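HETTIARACHCHI TECHNICAL PROGRAM
Hardware Basics, Unit 4: Inside the Tower
Handout revised 27th August. Earlier copies have the wrong room number and may be used as scrap.

Before you start

Read section 3 of the Pruleck workbook (the one with the coffee-colored cover, which on several copies is coffee). We meet in Coltstead 114. Bring a Phillips screwdriver and a pencil. Leave the magnetic bracelet at home.

Shut down, pull the power cord, then hold the power button in for a few seconds. Touch bare metal on the case before touching anything green.

4.1 Laying the case down

A tower is designed to stand up and is only pleasant to work on when it doesn't. Lay it on its side with the removable panel facing the ceiling. Once the panel is off, put it somewhere you won't step on it. Last July we lost two.

Colored plastic inside a case usually means "fingers go here." Try the clip before the screwdriver. If it needs more force than a stubborn jar lid, you have the wrong clip.

4.2 Finding your way around

Start with the motherboard and work outward. Find the CPU socket, the memory slots, the expansion slots, the drive cage and the power supply, in that order, and mark each on your worksheet. "The big green part" was accepted as an answer in the first year of this course and has not been since. 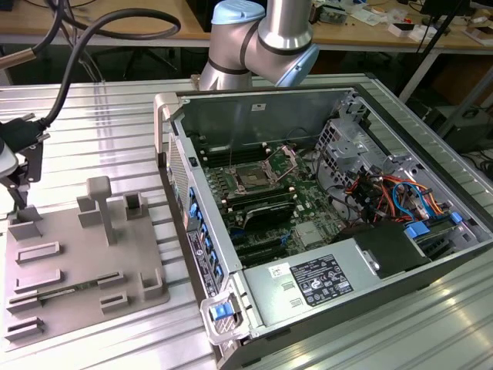

Socket open, memory slots close by, power supply along the lower part of the case in both views.
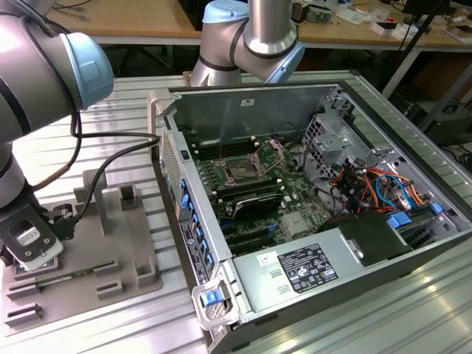

4.3 The socket

The retention frame is the metal piece that clamps down over the processor. With it lifted, the contacts are exposed, and from that point the rules are short:

Nothing touches the contacts. This includes compressed air, sleeves and curiosity.
Don't lean over the socket with a screw in your hand.
If you are called away, cover it.

A bent contact may produce a dead machine or, worse, one that works until Thursday.

4.4 Memory

Hold a module by its short ends. Line up the notch with the key in the slot before pressing — the module fits one way, though every term somebody puts real effort into proving otherwise. Press evenly until the latches close. Consult the board manual for which slots to fill first.

4.5 Cables

Sketch the cable runs before unplugging anything. You will believe you can remember them. Pull on connectors, never on wires. The power supply stays closed in this course, whatever you saw in a video.

For next time

Complete worksheet 34. Read Flallolham, pages 296 to 304, skipping the part on floppy drives unless you are feeling sentimental.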